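# Gremow server bans & suspensions – FAQ

Last touched in December. If something here is out of date, ping a mod. Please read this before opening a ticket, we get the same nine questions every week.

## Bans

**I got suspended and I don't know why. What now?**

Check the email on your Ultex account first. The notice goes there, not to the in-game inbox. Spam folder too. It has a rule number and a length. No email after a day – open a ticket under "Account", not "Bug".

**How long do suspensions last?**

Depends.

- Chat stuff, first time: 3 days
- Chat stuff again: 9 days
- Griefing or base wiping: 27 days
- Cheats, aimbots, speed tools: permanent

Clock starts when the notice is sent, not when you first try to log in. No, we can't shorten it so you can play with your cousin this Friday.

**Can I appeal?**

Yes. One appeal per ban. Use the form, put your player name exactly as it shows on the scoreboard (capitals count), and say what happened. Short is fine. Six paragraphs about how long you've been a member won't speed it up.

**Who reads the appeals?**

Comfort Lamptey reads all of them, plus one mod who wasn't involved in the original ban. If they disagree the ban gets lifted. Most get an answer within the week.

**I was banned for a screenshot??**

Probably for what was in it or where you posted it. Screenshots of the game are fine, post all you want. What gets people in trouble:

- other people's private messages with names showing
- ticket replies from mods
- the Halász map before it opens to everyone

Blur the names and you're good. If you were in the Halász playtest, you clicked yes on a page that said no captures. It's still no captures.

**What about streaming?**

Fine on every map except test ones. Turn on streamer mode so the join code is hidden. If your code leaks and randoms pile in, make a new one under Host > Codes.

**My brother got banned and now I can't get in either.**

Same household, same address, happens. Open a ticket, give both player names. We can split them. Don't make a third account in the meantime, that looks like ban dodging and then we have to treat it as such.

**Do I lose my stuff?**

No for suspensions. Inventory, skins, clan rank all stay. Your claimed land does keep counting down though, so ask a clanmate to drop in and refresh it. Permanent bans lose everything, and that includes season passes.

**Can I get a refund on a pass if I'm suspended?**

No. If the ban is overturned we add the lost days back on. If you don't see them after a day, ticket.

**Someone is cheating, where do I report?**

`/report name reason` in game. A clip helps a lot. Don't call people out in general chat, we end up muting both of you.

## Playing

**Which versions can join?**

PC only right now. Console players keep asking. It's on the list, no date, please dont ask in every channel.

**I get kicked with "client mismatch".**

Your mods don't match ours. Delete the mod folder, run the Akow launcher, let it pull everything again. Takes a while the first time. If it still kicks you, check you aren't running an old shortcut that skips the launcher – this is most of the cases.

**Akow launcher is stuck at verifying.**

Close it completely, tray icon too. Start again as admin. Still stuck: antivirus is probably holding one of the files, add the folder to exceptions.

**When do the servers restart?**

Every morning at 6 Eastern. You get a warning in chat, then another one. Park your vehicles. We don't replace vehicles that were in mid air.

**When is the next wipe?**

Start of next season. We announce it in the news channel first and nowhere else. If someone tells you a date in chat they're guessing.

**Can I move my base to another server?**

Not the base. Characters and inventory yes, once per season, from the account page. Empty your storage boxes first becuase whatever is in them stays behind.

## Hardware questions

We're not really tech support but ok.

**Game stutters every few seconds, worse in big towns.**

Usually memory. The game will run on 8 GB but the Gremow map with mods won't be happy. Close the browser and try again. If that fixes it you know what to upgrade.

**Can I just add more RAM to an old office PC?**

Often yes. Power off, cable out, touch bare metal. Look up what type your board takes before buying, old and new types don't fit each other. Line up the notch, push straight down until the latches click. Both ends. No boot after that – take it out, seat it again.
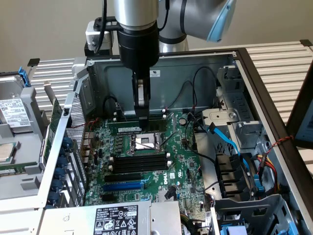
*Memory module going into a slot in an open Dell tower.*

**Will a faster graphics card help?**

With frame rate, yes. With stutter, not so much. Check your power supply before you buy anything, a lot of office towers come with a small one and no spare connectors.

**My ping is fine but I rubber-band.**

Wi-Fi. Try a cable. If you're already on one, run the trace tool in the launcher and attach the result to a ticket.

**Do you have minimum specs somewhere?**

Pinned in the help channel. Some 27 people have sent in their own setups with frame rates under that post, so look for one close to yours.

## Other

**How do I become a mod?**

We open applications between seasons. Asking for it in chat doesn't help. Neither does acting like one.

**Can I change my player name?**

Once per season, free. Account page, top right. Your old name is held for a bit so nobody can grab it and pretend to be you.

**I want my account deleted.**

Ticket, from the email on the account. We'll ask you to confirm, then it's gone, skins and all. Active ban records are kept until the ban runs out.

**Question isn't here.**

Help channel first, ticket second. No DMs to Comfort please, her inbox is full.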